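Marble-look panels in a small utility corner: regret it?

Yulan_Xu
Hello all! We lined our little utility corner with light grey marble-look panels in August (white veins, very smart) and put a dark grey marble pattern on the floor. I do love it, but oh, the crumbs! Every speck shows. Would you have gone plain?

leszek_s
Plain shows just as much, I'm afraid. We had plain in Cedby and I swept twice a day.

Valdis S
Can't agree, Leszek, sorry! A mid-grey with no pattern hides far more. I'd sort the storage first, though, and get everything up off the floor.

Yulan_Xu
Fair point, Valdis, and I have made a start, bless me. There's a white wire basket hung on the back rail (still empty) and a black rack with five hooks on the right. The yellow bin and the cuddly toy with the bone tag are still down on the floor, mind you, crumbs and all, so do be kind.

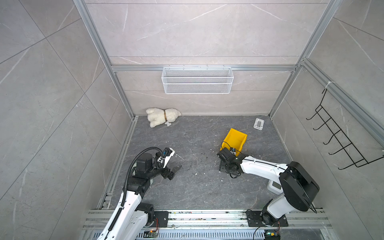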